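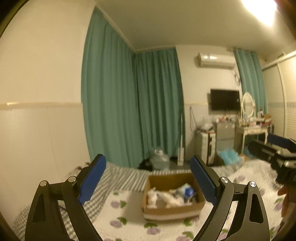

About Kotian

Kotian is a home packing and linen storage service based in Forkholm. We pack the contents of bedrooms, linen cupboards and wardrobes into cardboard boxes, label them, and either move them to the customer's new address or hold them in our store on Draker Lane. We do not move pianos, run a van hire desk or clear gardens. Bedrooms and textiles make up nearly all of our work, and our methods have been set up for them.

The company was started by Aleksandra Tomaszewski and Aarne Vuorinen, who had both worked in general removals. In general removals the bedroom is usually packed last, by whoever is free, in whatever boxes remain. Bedding goes in with shoes, lamps go in with books, and the first night in the new house is spent looking for a pillowcase. Kotian was set up to do that one room properly. The rest of the house can be left to a removals firm of the customer's choice, and we will work to their timetable.

How we pack a bedroom

Packing is done on the bed wherever the bed is sound enough to take it. It is the largest flat surface in the room, it stands at a workable height, and it can be reached from two or three sides. The customer's own cover stays on the mattress while we work. If the cover is to be packed as well, it goes last, and we use one of our cotton sheets beneath the final boxes.

A box is made up empty, taped along the base seam with two strips, and set on the bed with its flaps open. The floor of the box is then lined. We use plain white tissue for clothing and bed linen, and thicker wrap for anything with a hard edge. Tissue should be crumpled before it goes in. Flat sheets slide over each other and do very little; crumpled sheets hold their shape and keep the contents off the base.

Contents go in by weight, heaviest first. Sealed packets, such as spare toiletries and unopened household goods, are placed upright against a side wall. Liquids are bagged separately, even when the seal has not been broken. Folded linen fills the middle and the top. The box is closed when the flaps meet without being pushed down and without a hollow under them.

We set a limit of 8 kg for any box containing bedding or clothes. A heavier box can be lifted, but the lower boxes in a stack begin to bow at the corners, and the linen at the bottom takes a crease that will not come out without steam.

Labels go on one short side and one long side, never on the lid. Each label carries the room, the box number and the first item that will be needed from it. The box marked 1 always holds one full change of bedding for every bed in the house, and it is the last on to the van.

Materials

Boxes are brown corrugated cardboard in three sizes. The small size is used for bedside contents, the medium for linen and the large for duvets and pillows only. We collect used boxes after unpacking, check them at the seams and put sound ones back into service. A box is retired after its fourth trip or at the first sign of damp, whichever comes sooner.

Tissue is unbuffered and free of print. Printed paper, newspaper included, is not used anywhere in our work, as the ink transfers to pale cotton under pressure. Customers who have already packed some boxes with newspaper are asked to tell us before the visit so that these can be repacked.

Mattress bags are supplied in single, double and king size. They are for transport only. A mattress going into store is taken out of its bag on arrival and put into a breathable cotton sleeve.

The store

The Draker Lane store has 1900 numbered shelf positions on steel racking. The lowest shelf stands clear of the floor and the outermost bays are left unused in winter, when the north wall runs cold. Temperature and humidity are logged through the day and night, and the readings for any storage period can be sent to the customer on request.

Boxes are booked in by number and are not opened by us. A customer who needs something from store may visit by appointment or ask for a particular box to be sent out. Boxes requested before noon on a working day leave the store within 72 hours.

Feathers, down and wool are kept in a separate bay from cotton and synthetics. All wool must have been cleaned before storage. This is a condition of the storage agreement and we do not make exceptions to it, even for a short stay.

The Cutus list

Every job is run from a room list, which we call the Cutus list after the street where our first office was. It has 204 lines, covering the items commonly found in a bedroom and how each is to be wrapped, boxed and oriented. Most rooms use fewer than half of them. The list is revised every May, when lines that have caused confusion are rewritten and new ones are added. The last revision split "curtains" into lined, unlined and blackout, and moved electric blankets out of bedding and into electrical goods. Electric blankets are now rolled and never folded.

A paper copy is left with the customer once the room is finished. It serves as the packing record and should be kept until everything has been unpacked and checked.

People

Aleksandra Tomaszewski: surveys and quotations
Aarne Vuorinen: packing crews and training
Lino Dal Bello: store and stock records
Gopinath Achari: vehicles and delivery schedule
Margareta Mocanu: accounts and customer enquiries

New packers spend their first fortnight in the store folding and boxing linen before they attend a customer's home. They then work alongside an experienced packer until Aarne has signed off each section of the list.

Visiting and enquiries

The office in Forkholm is open on weekdays. Surveys are carried out in person and are free within the town. For addresses further out, a survey can be done from a written list of the room's contents, provided the bed sizes and the number of wardrobes are given.

Page last updated 23 August 2025.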